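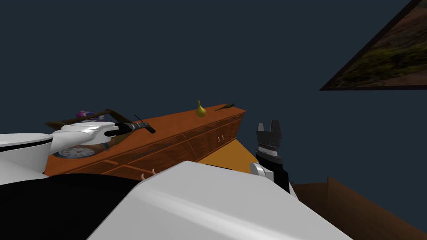
Clearing the sideboard

Members of the Droler robotics club spent the spring term teaching a two-armed robot to tidy a living room. The room, the sideboard and the robot exist only in software. The club cannot afford a real machine, so it works in a simulator and enters its results in the Ekell student league.

The league sets the same task for every team: pick up household objects and put them where they belong. Droler logged 844 attempts between January and March, of which 191 counted as clean under league rules. Most of the failures came in the last few centimetres, when the fingers closed too early.

Two members rewrote that part of the program, which the club calls Cusum. It now checks the position of the object 3 times before the gripper shuts — slower, but the judges at the Khan building do not mark on speed. A full run takes roughly 99 seconds.
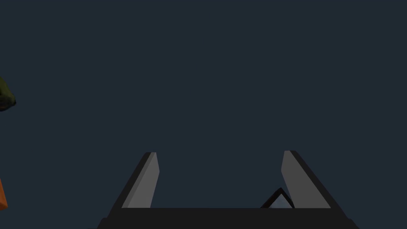 The view from behind the gripper, with the jaws open.

The final is in August. New members can join at any point in the term, and no programming experience is needed.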